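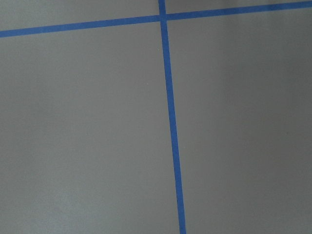

4.2 Setting up the Skirkard kit

Figure 3. Wrist-camera view of the gray work surface, with two strips of blue tape crossing.

I'll admit I went into the Skirkard review a bit grumpy, having lost most of February to a different kit, but setup was kind of fun! The manual wants a taped cross on a plain surface (Fig. 3), and the wrist camera uses it to work out where the table is. Hakim Sinaga and I each did the routine from scratch, and mine took around 79 minutes, coffee included. The software asks you to click the crossing by hand, which I kept doing a hair too far left, so I had to start over (twice, sigh). Tape lines at a slight angle are fine, says the manual, and our fits came out close enough that I stopped fussing. Shading is another matter, and I get into that in Section 4.3 with the Pelupessy lamp.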